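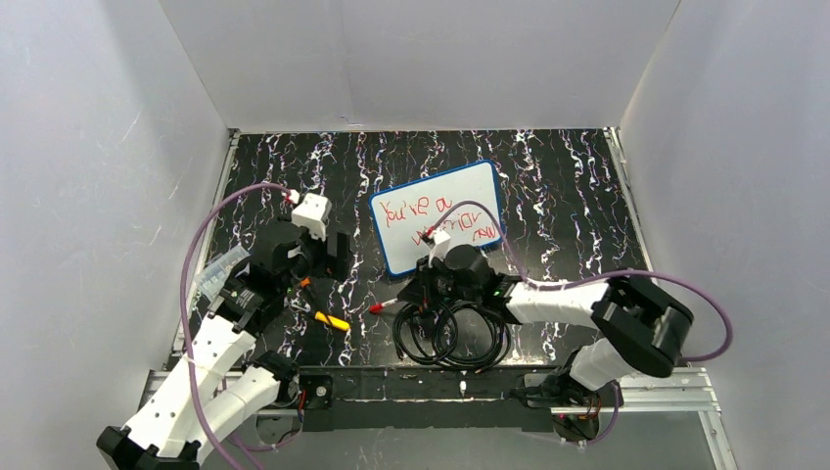 July 23, 2019. Slept badly again, so I was up before the birds and had two cups of tea down me by the time the light came in. Today was all about words, really. I've been trying to find something to put up in the hall at Marnholm before we move the last boxes over, and everything in the Lindano catalogue is so soppy (404 pages of it!) that I gave up in June. And then there's the little whiteboard with the blue rim, with its "You're a" in red pen, sloping all over the place, and I liked it better than anything in the shops. Wonky handwriting wins every time with me.

So I've decided - no prints, no frames, just a board by the coat hooks and a red pen on a string. I might change the message every week, or I might get lazy and leave it till Christmas.

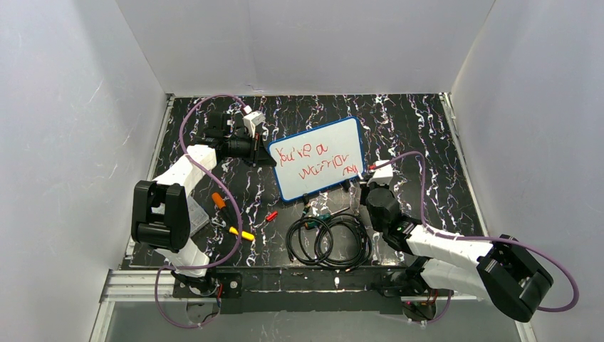 The pen will have to be a decent one, mind. The last lot from Gilwood dried up in four days and I was cross about it for longer than that. Oda had a pack in the window but they were shut when I walked past, so I'll try again tomorrow and get picture hooks while I'm there. Beans on toast for tea, bath, bed by ten.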